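**Fladari two-arm bench kit**, order no. 2407. In stock at Ladefoged, sent out flat in two boxes.

I run our school robotics club on a Wednesday after lessons and I also write the club pages for Ladefoged, so you're getting the view from the bench here and not the one from the catalogue! The Fladari is the kit my lot have used for the Vekier sorting round, and it's the one I'd buy again for a group that has done its line-followers and buggies and is asking what comes next.

## What it is

A pair of matching robot arms with grippers, bolted to one rail, with a frame of aluminium extrusion that goes round the work area. You put a job down on the floor in front of the arms and your students teach them to do it. They can drive the arms by hand controller and record what they did, or write the moves out line by line in Nondov (the software that comes with it), or do a bit of both, and a bit of both is where most groups end up.

It needs a proper table. I put ours on two folding exam desks for the first fortnight and every time an arm stopped sharply the whole lot wobbled, and then the students blamed their code. Go for something heavy with legs that don't fold.

## What comes in the boxes

- Two arms with their grippers fitted, left and right, already set up as a pair
- Mounting rail, base plates and bolts
- Extrusion posts and rails for the frame, with corner brackets
- Control boards, power leads and a bag of cable ties (buy more)
- Two hand controllers
- Stop button on a long lead
- Nondov on a memory stick, with a licence for up to 30 students
- Hex keys, in a size you'll lose by the second session

You'll need to find your own computer, the panels for the walls and floor, and whatever it is you want the arms to pick up. Panels can be any flat sheet you can cut to size. We've had bits of old display board in ours and it did the job perfectly well.

## Putting it together

Leave a whole session for the frame and another for the arms. I know it's tempting to get the arms out first (mine were practically climbing into the box) but the frame is much easier to square up with nothing in the middle of it. Bolt the rail down, then the plates, then lift the arms on with one person holding and one person doing up the bolts. Finger tight all round before anybody reaches for a key.

Then the cables. Swing each arm by hand as far as it'll go in every direction before you tie anything, and leave slack at the shoulder. We tied ours too neatly the first time, very smart it looked, and the left arm pulled its own plug out halfway through an open evening.

The Nondov set-up runs itself once the boards are plugged in. It asks you to move each joint to its stops and then to touch the two grippers to the same mark on the floor, so both arms agree where things are. Do that last part slowly. If it's a few millimetres out, everything you teach afterwards will be a few millimetres out as well, and you'll notice as soon as you try anything smaller than a tennis ball.

## The sorting round

Vekier is the inter-school competition that most people buying this kit seem to be entering, and the sorting round is the one with the loose hardware and the compartment box. The arms have to get parts off the floor and into the right bins. It sounds like nothing at all, and then you watch a gripper chase a nut across a smooth floor for a minute and a half.

What my students got out of it was the planning. Who opens the lid? Which arm goes first when they both want the same bit of air over the tray? Do you clear the big things out of the way or leave them till last? They had a proper row over that last one, with diagrams. Flat parts are horrible. Wing nuts are kinder than you'd expect, there's something to get hold of. 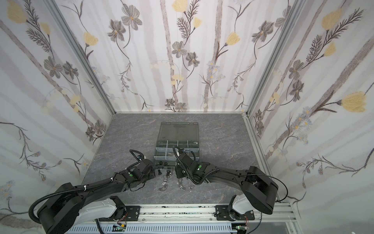 Could you not do the whole round with one arm, came the question under the old version of this page, and save yourself the bother of stopping two of them from bumping into each other? You could, yes, and the rules allow it. I'd still go for the pair. With two you can have one steady the box while the other one reaches in, and you can split a group down the middle so that half of them look after the left and half the right. They then have to talk to each other, at length, and I've had students in that room speak more in one afternoon than they'd managed all term. If money's very tight the single version is order-only and you can ask Ladefoged for a price.

## A term with it

People ask how I plan the weeks, so this is how ours went. We build in the autumn and it's usually November before anything moves on purpose.

**Getting used to it.** Hand controllers only. Pick up a sponge, put it down, pass it across from one arm to the other. Everyone has a turn and everyone is dreadful at first, me included. I cap the groups at 4 round the table and have the others on planning or on the Nondov practice screen, which runs without the arms.

**Recording.** They save a good run and play it back, and discover that it only works if the sponge is in exactly the same place. Lots of groaning. A lovely session, though, and I wouldn't skip it, it's where they start wanting to know how the thing decides where to go.

**Small parts.** Box and hardware out. Start with the tray already open and one bolt on the floor, and don't add more until they've got that into the bin a few times running.

**Competition runs.** Against the clock, with somebody from outside the group laying out the parts. Each Vekier run lasts 3 minutes, so practise to that length from the start or they'll get used to dawdling.

## Bits I'd want to know before buying

*How loud is it?* Quieter than the extractor fan in our DT room. You can talk over it.

*What age?* I use it with Year 9 and up. Younger ones manage the hand controllers happily but the set-up would drag for them.

*Is it safe with a room full of teenagers?* Same rules as any machine with moving parts. Hair tied back, hands outside the frame while it's switched to run, one person on the stop button who isn't doing anything else. The arms give way if they meet something solid but a gripper can still nip a finger, so we don't test that.

*Can I leave it set up?* Please do, if you've got the space. Lifting it in and out of a cupboard knocks the two arms out of step and you'll be redoing the floor mark every week. We throw an old sheet over ours.

*Spares?* Gripper pads wear smooth and should be changed when parts begin to slip. They're sold in pairs. Everything else on ours is as it came, apart from one control lead that got shut in a drawer.

*Does it work with other software?* There's a plain text export in Nondov, and a couple of my sixth-formers have written their own player for it. It's not something the helpline will help you with, mind.

## Ordering

Schools and clubs can order on account using 2407 as the item number, and do put the club's name on the form as well as the school's. Ours sat in the main office for days with no one knowing whose it was. Delivery is to the door only and the longer box is a two-person lift, so have someone strong about (or a trolley).

Panels, spare gripper pads and the long stop-button lead are on the Fladari accessories page. The Vekier parts list changes from one season to the next, so check the current one before you buy your hardware. Get extra nuts. They go under radiators.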